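ILTDALE -- The Iltdale Police Department will begin a gun lock and home storage program this month, offering free cable locks and lockbox vouchers to households in the city and in neighboring Astby.

The program follows a review of calls handled by the department over the past year. Officers took 32 reports of firearms left unsecured in homes or vehicles during that time. In August, the city approved funding for 720 cable locks and 100 lockbox vouchers.

Residents can pick up locks at the front desk of the Iltdale police station on Lüthi Street, Monday through Friday, 8 a.m. to 5 p.m. No appointment is needed. Residents will not be asked to give a name, show a permit or bring in a firearm. Please do not bring firearms into the station.

"Most of the people we talk to already own some kind of lock, and a lot of them stopped using it," said Chief Charito Agbayani. "We want to make it easy to start again. Come in, take what you need, and ask the desk officer if you are not sure which one fits." 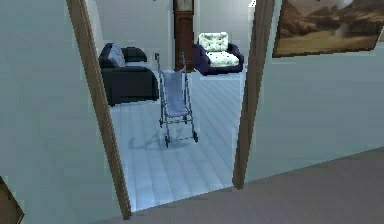
A folded stroller in a living room, shown in a computer-rendered image.

Lockbox vouchers are limited to one per household and go first to homes with children under 18. Each voucher covers the full price of a small Zusten keypad box at participating hardware stores in Iltdale and Astby. Vouchers must be used within 60 days. Voucher forms are available at the station and at both branches of the public library.

Officers will also hold short evening sessions on safe storage at the Astby branch library. The sessions cover cable locks, lockboxes, storing ammunition separately, and how to ask about firearms before a child visits another home. Printed handouts will be available in English and Spanish.

Sgt. Beat Pichler is coordinating the program. He said the department mailed notices to 576 households with students at Iltdale Elementary last week and will send a second mailing to Astby families.

"If you have moved, or you didn't get the letter, you can still take part," Pichler said. "You don't need the letter with you."

Residents who want to give up a firearm they no longer want should call the non-emergency line first. An officer will arrange a time to collect it from the home.

Released 5 October 2026
Iltdale Police Department, Community Services Unit
Media contact: Sgt. Beat Pichler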